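Jullatthorpe site: hand-held gripper tools and the shared work table
Inspection checklist with comments

Date of inspection: 24/11/2021
Area: upper floor, open side next to the stairs
Equipment: hand-held gripper tools, two-finger type, camera fitted
Software on charging laptop: Majali 
Reason for inspection: follow-up to fault report, finger closed without the trigger being pulled
Result: passed with actions. Tool 2 stays out of use.

What happened

During a tidying task the left finger of tool 2 moved inwards on its own while the operator was holding a mug between the pads. The mug was gripped harder than intended, slipped upwards out of the padding and fell on the carpet. It did not break and no one was hurt. The operator put the tool down, switched it off and told the shift lead. The log shows the trigger reading jump from 215 to 1,000 and back with no movement of the hand. A reading of 1,000 is fully closed. The same jump is in the log twice earlier in the session, both times when the fingers were empty, so it was not noticed.

The fault was reported to Lukavetti, who supply the trigger units. They asked for the log and the unit back. Both were sent.

Section A. The tool

A1. Mounting blocks free of cracks. Yes, tools 1, 3 and 4. Tool 2 has a hairline crack by the lower screw on the left block. Comment: we do not think this caused the closing fault, but it may have come from it. Block to be replaced before the trigger unit is refitted.

A2. Screws in mounting blocks tight. No. One loose on tool 3, tightened during the inspection. Comment: this is the second month running for tool 3. Use thread lock next time.

A3. Finger padding fixed down along its whole length. Yes. Slight lifting at the tip of one pad on tool 4, pressed back and holding. Look again next time.

A4. Fingers open fully and stay open when the trigger is released. Yes, tools 1, 3 and 4. Tool 2 not tested, trigger unit removed.

A5. Trigger cable clipped at both ends. No. The clip at the hand end was missing from tool 2 and the plug could be wiggled by hand. Comment: most likely cause of the jump in readings. All four tools now have a clip and a cable tie. Wiggle test added to the daily check, see D2.

A6. Trigger reading steady for 30 seconds at rest. Yes, tools 1, 3 and 4. Readings did not move by more than a couple of points.

A7. Stop button works. Yes on all tools that could be powered. Comment: the operator on the day did not use the stop button. Asked why, they said it was quicker to put the tool down. The button is under the little finger and is awkward for small hands. Passed to the design people as a request, no date given.

Section B. The table and what is on it

B1. Power strip in good condition, no scorch marks, sockets clean. Yes.

B2. Cables kept clear of the operator's feet and not hanging where a finger can hook them. No. Comment: the mains lead comes over the edge of the table on the side where people stand to work. A finger that closes when it should not could take hold of it and pull the strip off. Fix a cable tray under the table. Until then, the lead is to be taped down the table leg before any session starts.

B3. Drinks kept away from sockets. Partly. Comment: bottles with caps on are allowed. Mugs and glasses used as task objects must be empty. Please read this one again, it was the subject of the comment in the last inspection as well.

B4. Personal items off the table during tasks. No. Comment: bags, cases and loose cables are making their way back on to the working surface. The objects for the task are on the task sheet and anything else should go in the cabinet.
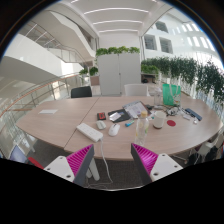
B5. No lighters, blades or aerosols within reach of the fingers. Failed on first walk round, passed on the second. Comment: the padding is rated for a grip of 30 newtons and tool 2 went well past that when it closed. Anything that could leak, spark or cut if squeezed is now on the banned list by the cabinet. If you are not sure whether an item counts, treat it as banned and ask.

B6. Table steady, joint between the two sections level. Yes. Slight rocking if you lean on the far end. Acceptable for now.

Section C. The surroundings

C1. Nothing handled within one metre of the glass balustrade. No. Comment: this is the most serious item on the sheet after the fault itself. The mug fell on carpet because the operator was on the inner side of the table. A dropped object on the other side could go over and down to the floor below, where people walk. Mark a line on the carpet with tape. No lifting beyond the line, with any tool, even for a quick test.

C2. Walkway to the stairs clear. Yes. Bags under the table to be pushed fully in.

C3. Chairs not in use moved away from the working side. Partly. Two moved during the inspection.

C4. Lighting good enough to read the tool's status light. Yes, though bright daylight from the roof makes the amber hard to tell from the green. Shade the light with your hand to check.

C5. Plants and planters out of reach of trailing cables. Yes.

Section D. Records and daily checks

D1. Hours logged for each tool. Yes, except tool 4, where three sessions are missing. Trigger units are to be changed at 500 hours. The unit in tool 2 was well under that.

D2. Daily check sheet filled in. Partly. New line to be added: with the tool on and fingers empty, wiggle the trigger plug for a few seconds. If the fingers move at all, switch off, label the tool and do not use it.

D3. Alarm set for sudden changes in trigger reading. No. Comment: Majali can do this but it was left off when the laptop was set up. Now on. It will stop the session and beep. Do not clear the alarm and carry on, even if the tool looks fine.

D4. Fault reports kept with the tool. Yes.

Actions

Tool 2: replace left block, fit new trigger unit when it comes back, full test before use. Open.
All tools: clip and tie on trigger cable. Done.
Table: cable tray. Ordered from Imurico, not yet delivered.
Floor: tape line by the balustrade. Open, to be done before the next session.
Laptop: alarm on. Done.
Check sheet: add wiggle test. Done, old sheets thrown away.

Next inspection when tool 2 is ready to go back into use, or at the end of the month if that comes first. Copies of this sheet are in the cabinet, left-hand door.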